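Kestent opens orders for Flada sleeve and hand kit

Friday, August 28, 2020

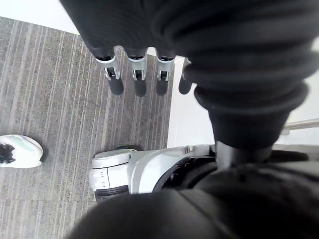
Kestent has started taking orders for Flada, a fabric cover and hand kit for wheeled service robots. The company showed the kit to trade buyers in May and says the version now on sale is the same apart from a longer zipper and a softer cuff.

Flada is sold in 2 versions. The basic one is the sleeve alone, priced at $467 for a single arm. The full kit adds a multi-fingered hand made by Suvarna, and Kestent will quote for that on request – the cost depends on which arm the buyer already has.

The sleeve is meant to keep dust and lint out of the joints and to stop clothing from getting caught when people work close to the robot. It comes off for washing. Kestent says an arm can be covered in 20 minutes with hand tools, and that the robot does not have to be taken off its wheels first.

Owners will need to rerun the arm's calibration after fitting, as the fabric adds a small amount of weight and drag. The steps are in the printed manual. Suvarna's hand uses its own control software, which has to be installed separately.

Both versions carry a warranty of 2 years on stitching and fasteners. Damage from sharp edges is not covered. Trarkedar will handle sales and repairs in the United States, with spare cuffs and ties sold through its parts desk. Black is the only color for now – Kestent has not said when others might be added.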